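Section 7: Setting Up the Match Clock and Scoreboard

If you've made it this far, your Kaltstead board is up on its posts, the panels are level, and somebody has already asked you when it'll show a score. Soon! This section takes you through the soccer settings for a first match, and it's worth doing the evening before a game if you possibly can, with a cup of something warm and no crowd waiting on you.

Before you start

You'll need the Dridura hand controller, fully charged, and the four-digit club code printed on the card inside its carrying case. Stand somewhere with a clear view of the board — the halfway line is ideal, and the far corner flag is usually fine too.

CAUTION: Wiring and anything inside the power supply cabinet is a job for a licensed electrician. None of the steps below ask you to open it.

Setting up a match

1. Hold down the green MATCH key on the controller until it beeps, then let go. Type in your club code and press ENTER.

2. Choose SOCCER from the sport list. The list remembers your last choice, so if the field is shared with the lacrosse folks, please do check it every time.

3. Set the length of each half. The board comes set for adult matches at 45 minutes, and you can shorten it a minute at a time with the down arrow for the younger age groups.

4. Enter the team names. You get up to 7 letters for each side, so a long name will need a bit of trimming. Our friends at Stestness lose two letters every home game and have learned to live with it.

Note: Accented letters show up as plain ones on the board. Kilian Zürcher, who wrote the first version of these instructions, asked us for years to fix this, and it's still on our list.

5. Pick how you'd like stoppage time shown. RUN ON keeps the clock counting past the end of the half, while HOLD stops it at full time and puts the added minutes in a small window beside it. Most referees we've talked to prefer HOLD, but do ask yours. 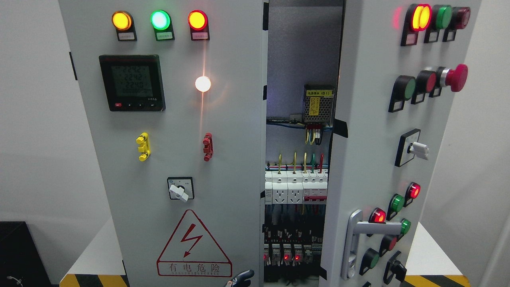 6. Press TEST. Every digit should show an 8 for three seconds and then drop to zero. If a digit stays dark, write down its position and turn to page 242 before you call us, as there's a good chance you can sort it out yourself.

7. Press SAVE, and you're ready for kickoff. The settings stay put when the board is switched off, even over the long break in December.

Wieser Scoreboards customer help desk, extension 357
Manual updated 29 Jan 2020. Copyright Wieser. All rights reserved.
Back to top

Related sections
Correcting a goal entered for the wrong team
Using the board for penalty shootouts
Pairing a second Dridura controller
Cleaning and winter storage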